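Is it all right to keep refilling a shop-bought water bottle?

Posted by Katherine Castaño in Kitchen & Household

I keep a bottle of water on the table where I work, one of the ordinary clear plastic ones with a red screw cap and a paper label with a lake on it. I bought it in November, drank it, and have been filling it from the tap ever since. My sister-in-law says this is dangerous and that I should buy a Lornmont flask with a filter in the lid, which costs more than I spend on shoes. I'm not convinced. She also believes in magnetic bracelets.
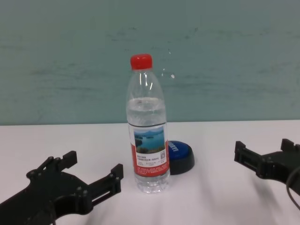 What I'd like to know is whether there is a sensible reason to stop, or whether this is one of those things that gets repeated until everyone believes it. I've read that the plastic "breaks down", that the cap is the dirty part, and that two refills is the limit. Who came up with two? The bottle looks the same to me as it did when I bought it. I rinse it when I remember. It doesn't go in the car or on a windowsill, and I don't share it.

Also, does it matter that I leave the label on? It is all in Chinese, which I can't read, so if there is a warning on there it has been wasted on me.

2 answers

Meinir Morris

I'd be wary of anyone who gives you an exact number of refills. I worked in a school kitchen for years and we had a poster up with 101 tips for storing food and drink, and I reckon half of them were there to make up the number.

The plastic is the bit people worry about and I think it's the wrong bit. What makes an old bottle nasty is your mouth. You drink, a little goes back in, you screw the cap on and leave it at room temperature until the next day. A flask will do exactly the same if you don't wash it, filter or no filter, so your sister-in-law hasn't solved anything by spending money. 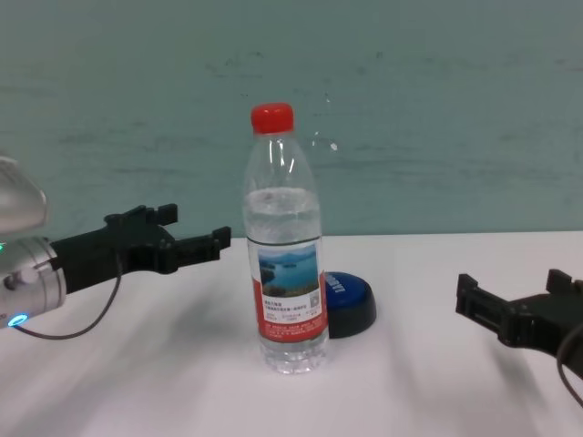
What I do with mine:

Empty it every evening. Don't top up yesterday's water.
Wash it with warm water and a drop of washing-up liquid, put the cap on, shake hard, rinse until there are no suds. Not boiling water, these thin bottles go out of shape.
Do the cap separately. Run an old toothbrush round the inside thread and round the neck of the bottle as well.
Leave both to dry with the cap off.

The ridges at the bottom are the awkward part, as a brush that fits through the neck usually won't reach into them. A spoonful of dry rice with some water, shaken about, does a fair job. If it feels slimy after that, or smells, or the plastic has gone cloudy or scratched, put it in the recycling. They aren't made to be kept for ever and I wouldn't pretend they are.

As for the label, I'd peel it off. Paper holds the damp underneath and goes grubby at the edges. You do lose the lake.

Katherine Castaño replied:

Thank you, that is more sense than I've had from the family. I'm still not sure about emptying it every evening. If the cap has been on and I've hardly touched it, what is supposed to have happened overnight? I poured it into a glass this morning and it tasted of water.

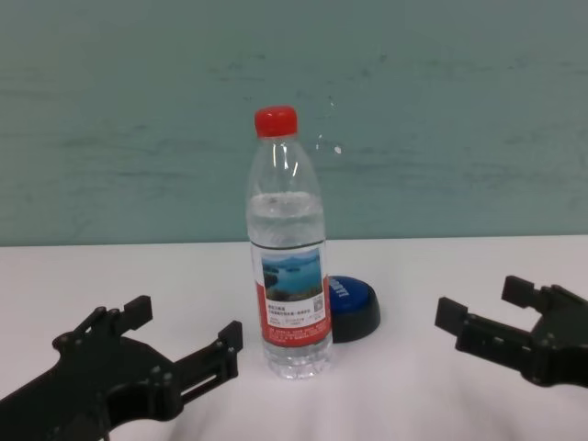

The bottle, label still on for now.

Meinir Morris replied:

Probably nothing has happened, if you've hardly touched it. But you'll not remember which days you hardly touched it, so I just do it every time. Water the plants with it if you hate the waste.

Brosau

Just buy a Stakitz. Mine holds plenty, keeps cold all day and goes in the dishwasher at the top. Had it ages, never cleaned the seal, never been ill. Plastic is full of chemicals, look it up.

Katherine Castaño replied:

I did look it up, and found one page telling me I was poisoning myself and another selling flasks. They were the same page. I'd have a look under that seal if I were you – Phillips on the gardening board posted a photo of his and I've not been able to forget it.

I'll try the rice and take a toothbrush to the cap. If it comes out clean I'm keeping the bottle.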